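Snack Table Project – Report
February
By Natalie Cropper

Okay, so when our teacher said we could do the spring project on anything that had to do with "setting up a space for people," I think half the class went for bedrooms. Gemma Nuttall did a reading corner and it was beautiful, I'm not even mad. I picked snacks. I like snacks, and I've been to enough club meetings where the food is one torn-open bag of chips going around the room that I figured there had to be a better way.

The question I started with was pretty simple: if you have one table and a bunch of store-bought food, where should everything go so people can grab something without making a line? I had a budget, a shopping list that I rewrote way too many times, and Bongani Radebe helping me carry stuff from the car.

Shopping was the fun part. I wanted one "real" food so nobody was living on sugar, and that ended up being sandwiches, the triangle kind on white bread. I went back and forth on wraps for a long time (they hold together better, but people pull them open to see what's inside and then put them back, which is gross). With a triangle you can see the filling right away. For drinks I bought bottles of Coke. Bongani voted for cans and I still think he's wrong, you can put a cap back on a bottle!

My first layout was a straight row: drinks, then sandwiches, then sweets. On paper it looked very organized. Then I tried it out with Asuka Tsuchiya and Roland Staniforth pretending to be hungry guests, and they both stopped dead at the drinks end and blocked everything else. Roland said it felt like the cafeteria. He was right, and I was annoyed for a whole evening.

So the second layout works from the middle out. The sandwich tray goes in the center because that's what people want first, and the drinks stand up behind it so you can spot them over the food. The little packaged things go off in the corner in their own tray. People wander over to those later anyway.

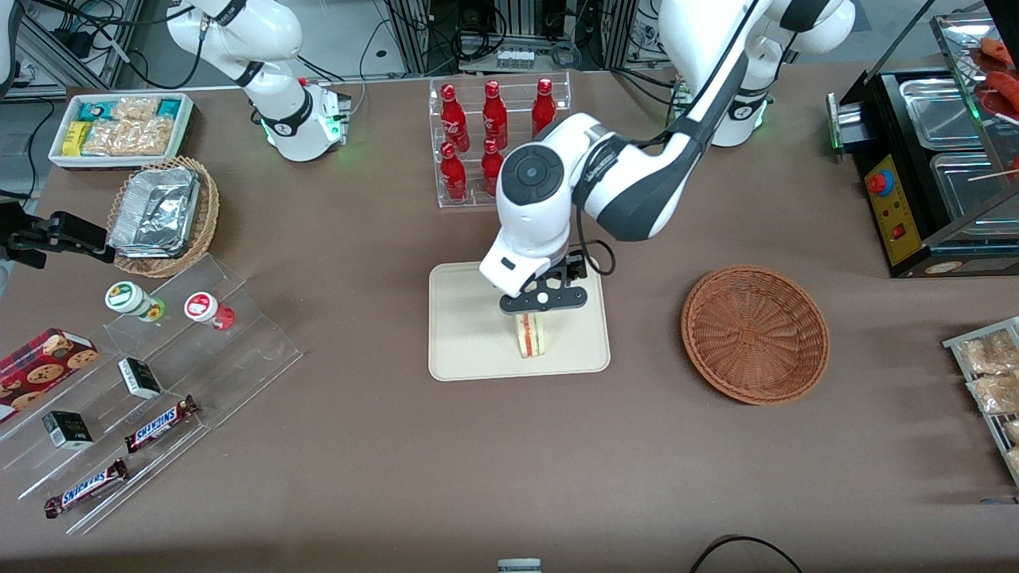
Layout two: a sandwich held just above the tray in the middle, Cokes in the clear rack at the back, boxed snacks and pastries in the corner tray.

The rack is my favorite thing on the whole table. I first had the bottles standing loose and it looked like somebody forgot to put them away. With the back row sitting higher than the front one, you can see there's more than one row, and it takes up less room than I expected. I'd use something like it at home if my mom would give me the counter space.

The basket was a bit of a fight. I love wicker, but I didn't want crumbs down in the weave forever, so I lined it with a foil container. Asuka thought the foil looked cheap. I think it's fine – it's shiny, it catches the light, and cleanup is just lifting it out. We agreed to disagree and the foil stayed.

We ran the pretend-guest test again with the new setup. Asuka went left, Roland went right, and they didn't bump into each other until they both reached for a sandwich. That's only two people, so I can't say much about a crowd, and I know that's the weak spot in this report. I wanted to try it with our whole class of 24 but we couldn't get the room at lunch.

Things I'd change: I never made labels, and a sandwich tray really should have one for anybody with allergies. I'd also look for a bigger tray, probably with handles. And I'd like a darker tablecloth or a runner, although Gemma says the plain brown table makes the red bottle caps stand out and she has better taste than I do.

Thanks to Bongani for the carrying, and to Asuka and Roland for eating on command. The shopping list and both layout drawings are in my folder at the back of the classroom, under the reading corner stuff.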